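3.2 Workcell construction

The cell was built in a shared workshop at Flinard from stock parts and hand tools. Both arms bolt to a single black base plate, which in turn sits on an aluminium extrusion rail spanning the front of the table. An earlier version used a separate plate for each arm. The spacing between the bases drifted whenever a bolt was retightened, and calibration had to be repeated every Friday. With one plate the offset is fixed at assembly and the two arms share a frame of reference.

Walls close the table on three sides. They are pale gray-white, chosen to keep the background constant for the fixed camera and to limit glare from the workshop lights. The front is left open above table height so that garments can be changed by hand.

Cable routing took more time than the frame. Each arm carries one purple cable along the outside of its links, with slack left at the wrist so that full rotation does not pull on the connector. Clips were moved several times before the cable stopped catching at the elbow — a fault that ended 129 early runs and is excluded from the totals in Section 4.

Clothing waiting to be handled is kept in a white plastic basket in the back right corner, and one garment at a time is laid out in the middle of the table (Figure 2).
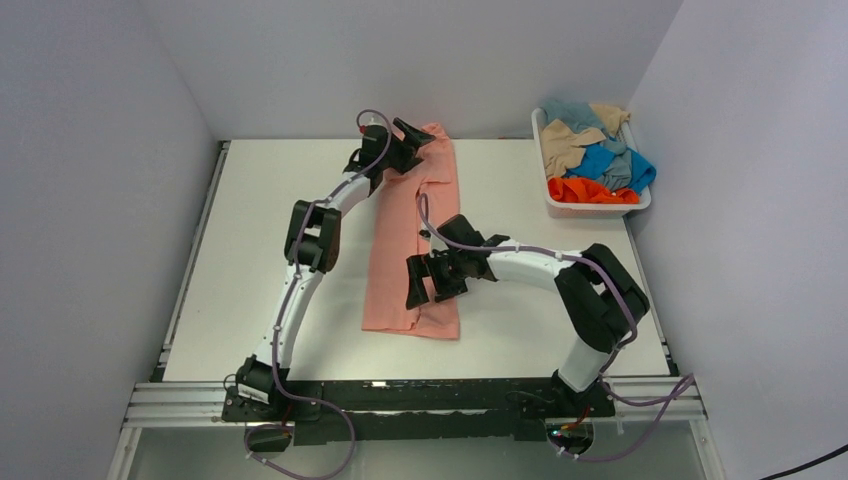 Figure 2. The two-arm cell with a pink garment on the table.

The corner position was a compromise. It keeps the basket clear of the central folding area, but it also uses table space that larger items could occupy. The final data set contains 2,056 runs recorded with this layout, and the base plate bolts were checked after every 100.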